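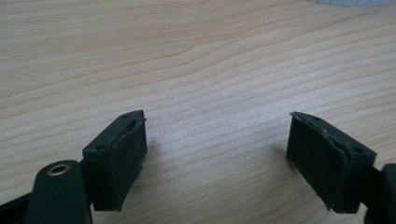
*Tampo de madeira clara, com os veios ondulados.*

## Keswood troca Renji Yokoyama com o Kondton

**arremesso_baixo**

Saiu agora à tarde no site do clube: o Keswood mandou o Renji Yokoyama para o Kondton em troca de um receptor das categorias de base e de uma escolha futura. Ele ainda tem três anos de contrato, e o Kondton assume o salário inteiro. O Keswood não paga nada daqui para a frente.

Yokoyama lançou 151 entradas na temporada passada, mais do que qualquer outro do elenco. Em maio ficou parado por causa do ombro e voltou para o fim do mês. Alguém entendeu a lógica?

**Veiga_SP**

A lógica é dinheiro. Com o salário dele fora da folha, dá para renovar com metade do bullpen.

Também não acho que o retorno seja ruim. O receptor tem braço e chega em base. Bate sem potência, mas nesse estádio ninguém bate com potência mesmo.

**canhoto_da_serra**

> Com o salário dele fora da folha, dá para renovar com metade do bullpen.

Dá, mas para fazer o quê? Sem um titular que passe da quinta entrada, o bullpen chega morto em agosto. Já vimos isso na temporada retrasada.

Perder 151 entradas é perder 151 entradas. Ou você compra de volta no mercado, e mais caro, ou distribui entre garotos que nunca passaram de cem.

**Veiga_SP**

Quantas dessas foram boas? No segundo semestre ele cedeu corrida na primeira entrada quase toda vez que eu liguei a transmissão. A bola rápida perdeu velocidade depois do ombro. O Kondton está pagando pelo arremessador de antes de maio.

**canhoto_da_serra**

A velocidade caiu e ele passou a usar mais o slider. O número de walks não subiu. Isso é um arremessador se adaptando. Prefiro ficar com ele a apostar numa escolha que vai estrear daqui a quatro temporadas, se estrear.

**bia.terceirabase**

Tem uma coisa que ninguém colocou aqui. Ele é representado pela Mitsotakis-Vlachou, e o contrato tinha cláusula de troca limitada. Uma lista de clubes que ele podia recusar. Se o Kondton estava na lista, ele abriu mão e deve ter recebido alguma coisa por isso.

Alguém sabe se a opção do último ano virou garantida?

**arremesso_baixo**

No comunicado não fala da opção. Só diz "sujeito a exame médico". Vou editar o título se mudar alguma coisa.

**Dorival51**

Meu usuário é por causa do 51 dele, então já sabem de que lado eu estou.

Fui ao último jogo em casa. Público anunciado de 1.210. É esse o tamanho do problema. Um clube que coloca 1.210 pessoas no estádio e troca o único jogador que aparece na camisa da torcida não pode depois reclamar da bilheteria.

**Veiga_SP**

Público fraco com ele no elenco, portanto ele não enche estádio. O argumento serve para os dois lados.

**Dorival51**

Era noite de chuva e ele nem lançou. Lançou na véspera.

**Veiga_SP**

Certo, retiro essa parte. Continuo achando a troca razoável.

**bia.terceirabase**

Sobre o substituto: o nome óbvio é a vaga interna, mas o diretor Mio Higuchi disse no rádio que procura um veterano de contrato curto, de um ano com opção mútua. Ele falou também que o patrocínio de manga da Surodent foi renovado e que esse dinheiro vai para o elenco – não sei quanto, ele não deu valor.

**canhoto_da_serra**

Veterano de um ano foi o que fizeram com o último, dispensado antes da pausa. Se for para isso, subam logo um garoto e deixem ele apanhar.

**Tonho do Bullpen**

Acompanho o Kondton, entrei só para agradecer. A nossa rotação tem dois destros que lançam igual, e ele entra como terceiro sem precisar ser estrela. O nosso campo é fundo, bola voadora lá morre na luva.

O que me incomoda é o salário do terceiro ano. Até lá ele já passou dos 34.

**canhoto_da_serra**

Esse é o único ponto em que concordo com o Veiga. O último ano do contrato sempre foi ruim. Mas quem assinou foi o próprio Keswood, e agora entregaram os dois anos bons junto para se livrar dele.

**Veiga_SP**

Ninguém leva só o ano ruim. Ou vai o pacote ou não vai nada. O Keswood podia pagar parte do salário e pedir um prospecto melhor, isso sim eu discutiria.

**Dorival51**

Também preferia assim. Um receptor de base sem potência é pouco.

**arremesso_baixo**

Atualização: exame médico aprovado, troca oficial. O comunicado do Kondton confirma que a opção do último ano continua sendo do clube, então a pergunta da Bia está respondida. O número 51 lá está ocupado, ele ainda não escolheu outro.

Mudei o título. Quem quiser falar da vaga na rotação, abri um tópico separado.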